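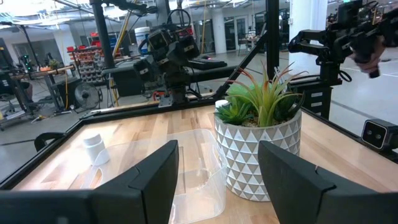

View from one wrist camera: bin, planter and work table.

Rorkari bottle sorting study: frequently asked questions

What is the study about?
We are testing whether an arm learns to pick up partly hidden objects better when its training data includes short corrections from the operator. The baseline uses full demonstrations only.

How much data did you collect?
The set has 228 demonstrations. In 79 of them the operator stepped in to fix a grasp. Everything else was recorded straight through, and we kept the failed attempts – they are marked as such in the index.

Why is there a planter on the table?
It blocks the view. We wanted an object with

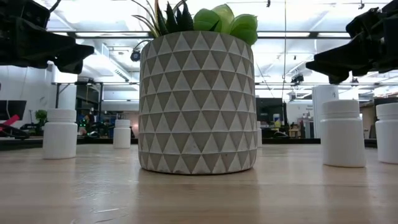
a busy surface and an uneven outline on top, so that the model could not treat every obstacle as a plain box. Adanech Worku chose it after trials with cardboard screens gave results that were too easy to predict.

What counts as a success?
The bottle has to be standing in the bin when the arm lets go. A bottle on its side is scored as a partial.
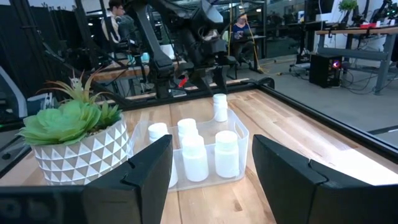 Krūmiņa, 14 Jan 2022

Has anything changed in the scoring?
Yes. Partials used to be dropped. They are now reported in their own column, and the older runs have been scored again.

Do you need the fixed camera as well as the wrist cameras?

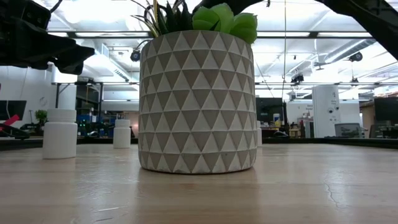 Camera choice matters most in the hidden-object runs. Neither kind of view is enough alone. From the fixed camera, a bottle behind the planter may show only as a thin white sliver past its right edge, and a model trained on that view tends to ignore it. With both views, the corrected policy did better than the baseline in all 3 test layouts, over more than 100 trials.

Who do I ask for the data?
Write to Somtochukwu Adeyemi. Please say which layout you need.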